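Sound insulation between rooms: an interview with Yannick Perrin

Yannick Perrin has spent most of his working life measuring how much noise gets through walls. He trained as a building physicist, worked for a contractor in Trovmont, and now runs the acoustic testing side of Lacroix, a small consultancy that deals mainly with flats and converted offices. We spoke in October, on the morning after he had finished a set of night measurements in a block at Cavar.

I began by asking what people most often misunderstand when they complain about a noisy neighbour.

"They blame the wall," he said. "The wall is the thing they can see, so they want it thicker. In a good half of the flats I test, the wall is performing close to its laboratory rating and the sound is going round it. It goes along the floor slab, up through the external leaf, or over the top through a ceiling void that was never closed."

The term for this is flanking transmission. Perrin regards it as the central subject of his trade and is impatient with product literature that leaves it out. A partition rated in a laboratory is built between two heavy, isolated rooms, so that nearly all the sound energy has to pass through the specimen. On site the same partition is fixed to a floor that runs continuously beneath it.

"You can lose 10 decibels that way and the partition supplier has done nothing wrong," he said. "I have had that conversation many times. The client shows me the data sheet, the data sheet is correct, and the room still fails."

The block at Cavar is a case in point. It was built as offices and later divided into flats, with lightweight partitions standing directly on the existing screed. Perrin tested seven pairs of rooms there. The airborne results were poor but consistent, which he takes as a sign of one shared defect. Random poor workmanship would have given more scatter.

"When the numbers are all over the place, I look for sockets fitted back to back, or a missing bead of sealant. When they are uniformly bad, I look at the screed."

His preferred remedy is to cut the screed along the line of each partition, down to the structural slab, and fill the joint with a resilient strip. It is dusty work and residents dislike it. The alternative is a floating floor on both sides, which costs more and raises the finished level enough to cause trouble at the doors.
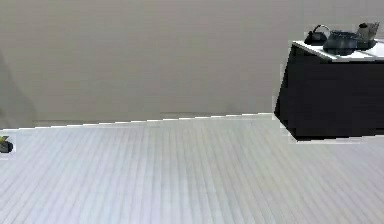
Junction of a plain wall and floor, computer rendering.

I asked how much of the problem could be settled at the drawing stage.

"Most of it, if somebody draws the junction. The drawing will show you the wall in section with every layer labelled, and then the wall meets a line, and the line is the floor. There is no detail at the point where they touch. So the person on site decides, usually late in the afternoon."

Lacroix now asks for junction details at a large scale before it will give an opinion on a scheme. The firm also uses a calculation package called Cirum, which estimates each flanking path separately and adds them. Perrin considers it useful for comparing options and less so for predicting an absolute figure.

"If it says option A is better than option B by a clear margin, I believe it. If it says we pass by one decibel, I tell the client to assume we fail."

Perimeter sealing was the other matter he wanted to discuss. A gap of a few millimetres under a partition can cancel the benefit of a second layer of board, and the skirting hides it completely once fitted. He asks contractors to seal the base before the skirting goes on and to leave it open for inspection. Some do.

"Skirting is decoration as far as I am concerned. It will not stop speech. I have taken off lengths of it and put a steel rule straight through to the next flat."

For existing homes, where cutting the floor is out of the question, his advice is modest. Seal what can be reached, check the ceiling void, and get a measurement before paying for an independent lining. A lining on the wrong surface takes up floor area and changes very little. He recalled a household that had lined the party wall twice, although the dominant path was the continuous timber floor.

"A test would have taken 30 minutes," he said. "They had the second lining up before they rang us."

Perrin returns to Cavar once the first two joints have been cut. He will repeat the measurements in the same rooms, with the loudspeaker in the same positions, and the remaining partitions will wait on those results.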